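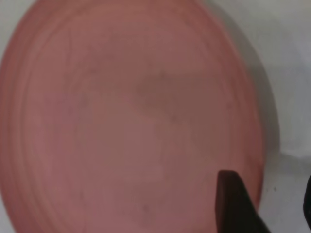
A reader wrote in to ask why I never say what things cost, and whether the Reltau show is worth the train fare if you have no intention of buying anything. Fair questions. The second one first: yes, but eat beforehand.

07/01/2018

The Reltau Gallery, for those who haven't had the pleasure, is up two flights of stairs over a shop that sells vacuum cleaner parts. The summer group show opened last week and I went to the opening, which was a mistake I make every year. You can't see paintings at an opening. You can see the backs of people's jackets, and if you're tall you can see the top third of a landscape. The wine was the kind that comes with a tap.

So I went back a couple of days later, by myself, and had the whole place to wander in while the person at the desk ate a sandwich very quietly.

The theme is "Shoreline," interpreted loosely enough to let in a painting of a parking garage. I liked the parking garage. It's big and gray-green and has one yellow stripe that must have taken either a month or four seconds. Next to it are the Jaunzems prints, and those are the reason to go. They're small woodcuts of harbor equipment, mostly winches and bollards, in an edition of 20, and the blacks are so heavy you want to check your fingers afterward. I stood in front of the second winch for a long time. I don't know anything about winches.

Now, prices. The prints are $600 each, framed. I don't put prices in these posts as a rule, partly out of manners and partly out of self-protection, having once talked myself into a lithograph by writing the number down and deciding it looked small. It hung in my hallway for years and I never did like it. Six hundred dollars is a lot of money to me. It's also what I spent on getting the car's air conditioning fixed in March, and the car is still warm.

The back room is given over to Isier, a video piece in which a rowboat fails to go anywhere. I lasted 2 minutes. There's a bench, which I appreciated, and a wall text, which I didn't. It used "liminal" before I'd even sat down.

If you're making a day of it, the Clollness open studios are a short walk from there, down the hill and past the bus depot. Go early - the ceramics people sell out of mugs before lunch and spend the afternoon looking relieved. Last year I came home with a bowl that doesn't sit flat. I keep keys in it.

The show is up until the end of the month. The buzzer at street level doesn't work, so just push the door.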